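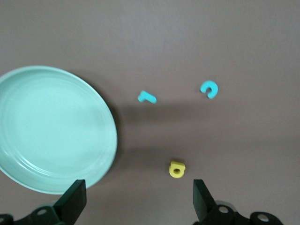
Section 4. Setting Up the Dining Room Before Service

Contents | Previous | Next | Index | Forms

4.1 Purpose of this section

This section sets out how the dining room at Trirnham House is to be prepared before each meal. It applies to all dining staff, including relief staff and kitchen staff assigned to the room for a single shift. It replaces the loose sheets formerly kept in the pantry binder.

The east and west rooms are set up separately. Where a step applies to one room only, the step says so. Staff who are unsure which room they have been assigned to should consult the sheet posted inside the pantry door.

4.2 Before you begin

Allow 38 minutes for a standard breakfast or lunch set-up with two people. Dinner requires more time when the folding tables are in use. Do not start laying tables until the floor has been mopped and the wet floor signs have been taken up.

You will need:

- the key to the linen closet, signed out at the front desk
- a clean service cart with the lower shelf empty
- the seating list for the meal
- the diet list, printed the same day
- polishing cloths, marked for dishes only

NOTE: The diet list contains private information. Keep it face down on the cart and return it to the kitchen office when the set-up is finished. It must not be pinned up in either room.

4.3 Arranging tables and chairs

1. Unlock the wheels on the folding tables and move them into the positions marked on the floor plan. Lock all four wheels again before letting go of the table.

2. Check that the aisle between the pantry door and the garden door is clear for its full length. Wheelchairs and service carts both use this aisle.

3. Place chairs according to the seating list. Leave an open place, with no chair, for each resident who remains in a wheelchair at meals.

4. Press down on each table at opposite corners. If a table rocks, turn the adjusting foot until it sits level. Do not use folded paper or napkins under the legs.

5. In the west room only, lower the blinds on the garden side for lunch. Residents seated by those windows have asked for this in all seasons.

CAUTION: The folding tables can pinch fingers at the center hinge. Two people must open or close each table. Keep hands on the outer edge at all times.

4.4 Table coverings

Tablecloths are used at dinner and on visiting days. Breakfast and lunch are served on bare tables.

1. Wipe each table with the approved surface cleaner and allow it to dry fully. A cloth laid on a damp table will mark the finish.

2. When cloths are used, center the fold along the length of the table. The drop should be even on both sides and should not reach the seat of the chair.

3. Remove any cloth with a stain, hole or loose thread. Place it in the gray bin for the laundry and enter it on the linen sheet.

4. Clip the corners of cloths on the two tables nearest the garden door, where there is often a draft.

4.5 Dishes and flatware

The house holds 424 place settings, divided between the two pantries. The Ellavetti pattern is for everyday use. The Nogueira pattern is kept in the upper cabinets and is used only when the director's office has approved it in writing.

1. Take dishes from the front of the shelf and return clean dishes to the back, so that all pieces receive equal wear.

2. Carry plates in stacks no higher than your forearm is long. Use the cart for anything heavier than you can hold comfortably in one hand.

3. Inspect each plate under the pantry light before it goes on the cart. Run a dry thumb along the rim. Set aside any piece that is chipped, cracked or rough.

4. Place each plate one thumb joint from the table edge, in line with the chair.

5. Set the fork to the left, the knife to the right with the blade facing the plate, and the spoon outside the knife. Handles should line up along the bottom.

6. Place the cup and saucer to the right for all residents unless the diet list shows a letter L, in which case place them to the left.

7. Residents with adapted flatware have their own labeled sets in the second drawer. Match the label to the seating list before placing.

NOTE: Do not mix patterns on one table. If you run short of a piece, borrow from the other pantry and record the loan on the clipboard there.

CAUTION: Broken dishes must be swept up with the brush and pan kept behind the pantry door. Do not pick up pieces by hand, and do not place them in the ordinary trash. Cover the nearest table and replace all settings on it, including those that appear untouched.

4.6 Water, condiments and centerpieces

1. Fill water pitchers no more than 13 minutes before the doors open. Pitchers hold 1000 milliliters and should be filled to the line and no higher.

2. Place one salt shaker and one pepper shaker on each table. Sugar is brought to the table by request.

3. Centerpieces must be low enough for residents to see one another across the table. Real flowers are permitted in the east room only, on account of allergies in the west room.

4. Candles of any kind are not permitted. Battery lights are available from the activities closet.

4.7 Final check

The lead person for the shift walks both rooms before the doors are opened and confirms the following:

- every name on the seating list has a place
- adapted flatware is at the correct setting
- the aisle is clear and all table wheels are locked
- the room temperature has been read and written on the log
- the diet list has gone back to the kitchen office

The lead person then initials the set-up sheet. If an item cannot be corrected before the doors open, the lead person writes a short note on the sheet and informs Renato Dalisay in the kitchen office by telephone.

4.8 Replacing worn or damaged items

Set-aside dishes are stored in the crate under the pantry counter. The crate is emptied and a replacement order is sent to Skamusden Supply when it is full, and in any case every May. Orders must be approved by Dexter Tan before they are sent. Staff should not purchase replacement pieces on their own, even where a close match is available.

Tables and chairs with loose joints are to be tagged and moved to the storage hall. A tagged item may not return to the dining room until the maintenance office has removed the tag.

Section last revised 2023-02-14. Clearing and closing procedures are given in Section 5.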